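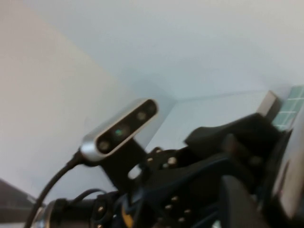

Home Courses Visits Staff Contact
Print this page E-mail this page

Robots in Everyday Rooms
Handout 4: Notes after the open day at Ellcombe
July 2021
Prepared by Judit Kocsis

These notes are for all students of the course, also for those who could not join us at Ellcombe. Please read them together with chapter five of the reader. The written exercise at the end is to be handed in to Jianguo Fu in August, before the second visit.

1. The task

Our hosts at Ellcombe work with kitchen tasks. During the open day they showed the one they call "lid and pot": the arm takes the lid by its knob, brings it over the pot, and lowers it until it rests on the rim. For a person this takes a moment. For the arm it has three parts that must be solved one after the other – finding the knob, holding it without slipping, and putting the lid down level.

Holger Sundqvist, who led our group, told us that the team has recorded 2,030 runs of this task. Of these, 1,700 were kept. The others were taken out, mostly when the operator had stopped halfway.

2. Shiny things

Most of the questions from our group were about metal. A depth camera measures how far away each point is, and it does this well on a wall or a cardboard box. Polished steel is more difficult. It behaves like a mirror, so the camera can receive the reflection of some other object, or no useful signal at all, and then the depth picture has holes in it.
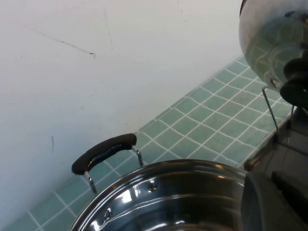

When the camera travels with the wrist, the problem also changes from moment to moment. The highlights move over the steel as the arm moves, and the gripper itself covers a part of the view. Linnea Lindholm asked if one could simply paint the pot gray. Holger answered that they tried it in the first spring, and that the results were good, but people do not have gray pots at home.

3. Two points of view

A camera at the wrist sees small details near the fingers. A fixed camera sees the whole table, and it does not lose the pot when the arm turns away. Neither of them is enough for this task, and the team uses both.

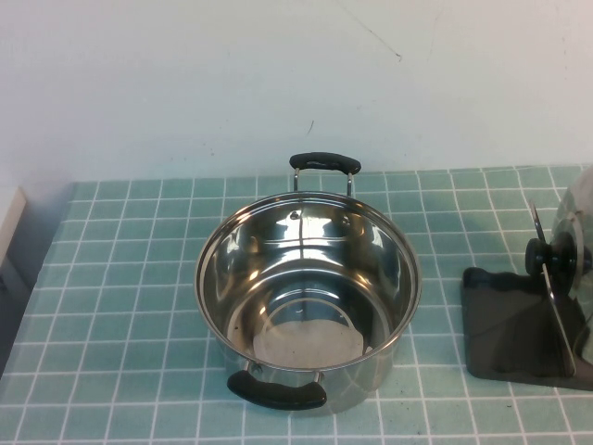 Fig. 3. Open pot on the tiled surface; lid propped in its holder at right.

Please note the handles. The grips are black and the pot is bright, so they are a good help for finding how the pot is turned.

4. Exercise

Choose one shiny object from your own kitchen. Describe in one page where a depth camera would have difficulty with it, and where you would place a second camera. A drawing by hand is fine.

Related items
Handout 3: Grippers and fingers
Handout 5: Teaching by hand (Liv Lie)
Visit report: Maltia workshop
How to get to Ellcombe

Print this page E-mail this page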